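Search this site Type and press enter

Skillow Opens Its First Lending Pantry for Home Basics in Zaltham

Last updated: July
4 min read

ZALTHAM – Skillow, the neighborhood household exchange that began as a couple of shelves at the back of a hardware store, is delighted to announce the opening of its first full lending pantry, right in the middle of Zaltham and just a short walk from the bus station. The doors open this month, and everyone who lives, works or studies in town is warmly invited to come in, look over the shelves and take home what they need.

The idea is a simple one, and if you've ever moved into a new apartment and found yourself without a mop on the very first evening, you'll understand it right away. Members can borrow the things that every home needs now and then but that few of us have room to keep: carpet cleaners, folding tables, big stockpots, step stools, extra chairs for a birthday. Alongside the lending shelves there is a swap corner, where smaller items in good shape can be dropped off and picked up by somebody else for keeps, with no money changing hands at all.

The new pantry holds 1220 items to borrow, every one of them cleaned, checked and tagged before it goes out on the shelf. That is a big step up from the old place, where we could fit 80 on a good day and the taller floor lamps had to live in the hallway (we are sorry to everyone who bumped into them!). There is also a proper counter now, with a bench beside it, so that people waiting for their turn can sit down and have a chat.

Skillow was able to make the move thanks to a partnership with Fawzy, the family-run home goods store many Zaltham shoppers know from their very first set of plates. Fawzy has fitted out the room with sturdy shelving and will be supplying replacement parts for the small appliances, which means a blender with a worn gasket can be back in somebody's kitchen within days. Their staff will also be on hand two evenings a month to show members how to look after what they borrow, from descaling a kettle to getting a stubborn vacuum belt back on its roller.

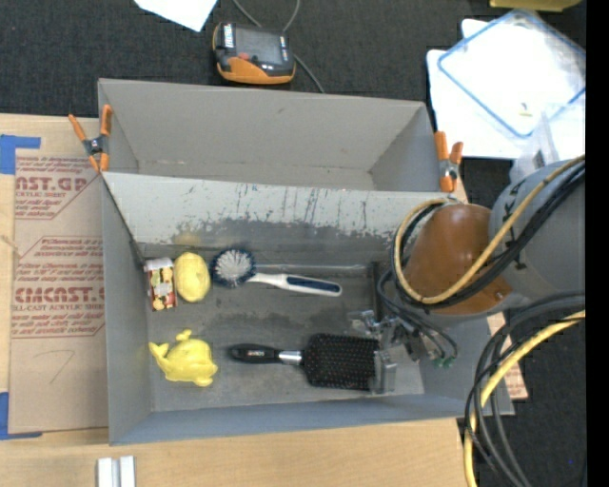 The swap corner has been the most loved part of Skillow from the very beginning, and we expect it to be the busiest part of the new pantry too. Items come in at the counter, get a quick look over, and then go into open bins sorted by room, with kitchen and bath nearest the door. We do like things that still have plenty of use in them, and it's often the humblest ones that find a home fastest. A round-headed dish brush, for instance, is the sort of thing a student in a first apartment is truly glad to find. We don't mind a bit if a storage bin has scuffs and scratches on it, either, as long as it's sound and will go on doing its job. What we can't take are mattresses, car seats, opened cleaning products and anything with a frayed cord, and we thank you for your understanding on those.

Membership costs $16 for a full year and covers everyone living at the same address. Most items can be kept for a week, and a loan can be extended by phone or at the counter if no one else is waiting. There are no late fees. If something breaks while you have it, please just bring it back and tell us what happened, and we'll see whether it can be mended.

Opening day will run from 10 in the morning until late afternoon, with coffee, lemonade and a repair table where visitors can bring one small household item to be looked at free of charge. Children are very welcome, and there will be a table set aside for them to paint plant pots to take home. Parking is available behind the building, but the lot is small, so do come on foot or by bus if you can.

Plans are already under way for a second pantry in Graditz, where a waiting list of interested households has been growing since spring. Skillow is looking for a ground-floor space there with a wide door and a bit of storage, and would love to hear from any building owner who might be able to help. Until then, Graditz residents can join at the Zaltham location at the same price and move their membership over later on.

About Skillow
Skillow is a nonprofit household exchange serving Zaltham and the towns nearby. It lends home and kitchen equipment at low cost and keeps useful things moving between neighbors.

Media inquiries and requests for a tour ahead of the opening can be made at the pantry counter during regular hours.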